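I started keeping a pantry list in October, after buying a third jar of cumin. The first version was a sheet of paper taped inside the cupboard door. It lasted until the pen went missing.

The second version is a notebook, and I've stuck with it. Each shelf gets a page. I write down what's there, when I opened it, and whether I'd buy it again. The last column is the useful one. I had been replacing things out of habit, including a chutney from the Szilágyi deli in Tundton that I don't even like.

## What I stopped buying in bulk

Flour was the first to go. I bake bread every couple of weeks and a big sack goes stale on me. Märta Strömberg, who lives downstairs, used to split one with me, but she moved to Fivbridge in the spring and now I get the small bags.

Rice I still buy large. Same with dried beans, salt and oats. Cooking oil I went back and forth on. The big can costs less, but it sits next to the stove and tastes old by the time I'm halfway down.

Condiments were the real problem. I had 4 open mustards. I finished them one at a time over the winter and didn't let myself open another - it took until March. Ketchup I go through fast enough that it doesn't matter.
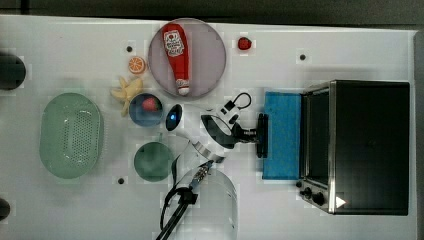
## Fruit and the weekly shop

Fruit doesn't go in the notebook. I buy it twice a week on the walk home and eat whatever is softest first. Bananas that get too far along go in the freezer, peeled, in a bag with the month written on it. Oranges keep well in the fridge drawer. Strawberries I eat the same day or not at all.

The weekly shop takes less time now. I check the notebook the evening before, write a short list and mostly follow it. Last month I spent 135 less than I did in the same month a year ago, though I also ate at my sister's a lot, so I wouldn't read much into that.

I still have two of the cumin jars. If anyone has a good lentil soup recipe, leave it in the comments.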